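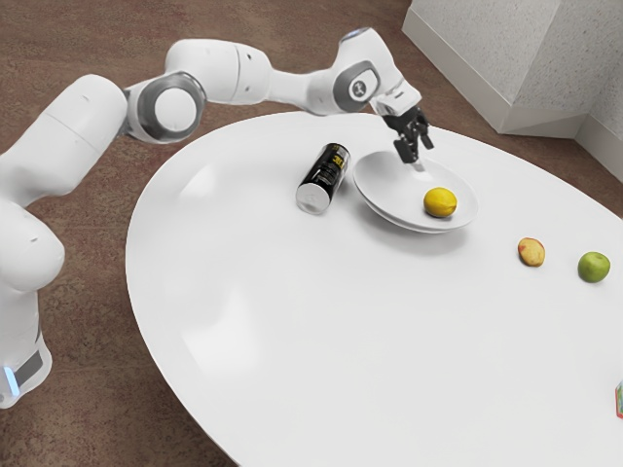
**Figure 3.** Rendered view of a plate on a large white oval table.

### 4.2 Table shape and the length of shared meals

The second part of the survey asked households about the table they eat at most often. Respondents chose from four outlines (round, oval, square, rectangular) and gave the length of the longest side in inches. They then kept a meal diary for two weeks in June, noting when the first person sat down, when the last person got up, and who was present in between. After incomplete diaries were removed, 1,746 meals remained for analysis.

Oval tables were less common in the sample than we had expected from the earlier work in Brullalis, where they were the usual choice in newer apartments. Most of the ones reported here were large. The median length was 82 inches, and several households wrote in the margin that the table had been bought for a previous home and no longer fit the room well. We kept these households in the sample but marked them, as a crowded room may shorten a meal for reasons unrelated to the table.

Meals at oval tables lasted longer than meals at rectangular tables of similar length. The gap was clear for evening meals with four or more people and nearly vanished at breakfast. Among couples eating alone, table shape made no difference that we could detect. Vigfúsdóttir reported the same pattern in her interviews in Âu and suggested that it comes from seating: at a long rectangular table, the person at the end has one neighbor on each side and faces an empty stretch of wood or a distant relative. At an oval table the end seats are closer to the others, and talk crosses the table more easily.

Our diaries allow a partial check of this idea. Households drew a seating plan for each evening meal, and we coded which seat was left first. At rectangular tables, the end seats were left first more often than the side seats. At oval tables there was no such difference. Children complicate the picture — they leave early wherever they sit — so the comparison was repeated with adults only, and the result held.

Serving style matters too. Where food was brought to the table already plated, meals were short regardless of shape. Where shared dishes were set in the middle, meals ran on, and the oval tables showed their largest advantage. Reach is a likely factor. Snorradóttir's earlier measurements put a comfortable seated reach well short of the center of a wide table, and diners who must ask for a dish to be passed are drawn into conversation whether they want to be or not.

Two limits should be noted. Households recorded their own times, and many rounded to the nearest five minutes. Income was also higher among owners of oval tables, and although the models adjust for it, the adjustment relies on broad bands. Section 4.3 turns to chairs and benches, using the same diaries.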